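Wurka is a motion planning and simulation package for jointed robot arms. It was written by Rui Rebelo and Rainer Voß and is maintained by the software firm Cadwaladr. The package takes a description of an arm and its surroundings, together with a target for the gripper, and returns a path that keeps a set distance from every known object. The current release, version 5, is dated 21 Nov 2025. 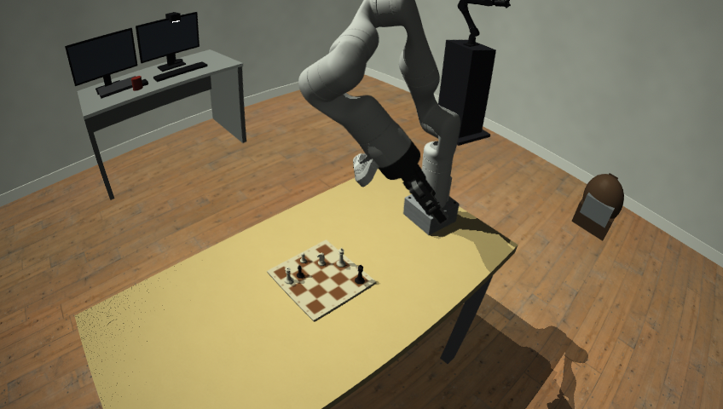

Planning in Wurka is divided between two modules. The first, Karex, searches for a rough path through the joint angles of the arm; the second, Fladivine, smooths that path and sets its timing. Objects are entered in a scene file, in which each is marked as fixed, movable or ignored. In a board game scene, the table and the chessboard are normally fixed, while the black and white pieces are movable and may be chosen as targets. Furniture out of reach, such as a desk with monitors against a wall, can be ignored to shorten the search. Tall pieces need more clearance than pawns, and the hover height above the board is therefore worked out from the tallest piece present.

The standard test set contains 1,501 planning problems in 34 scenes. Results are stored with the random seed used, so that a failed plan can be repeated. Wurka does not model soft objects or cables, and its grasp checks are limited to grippers with two fingers. Support for other types is planned for December.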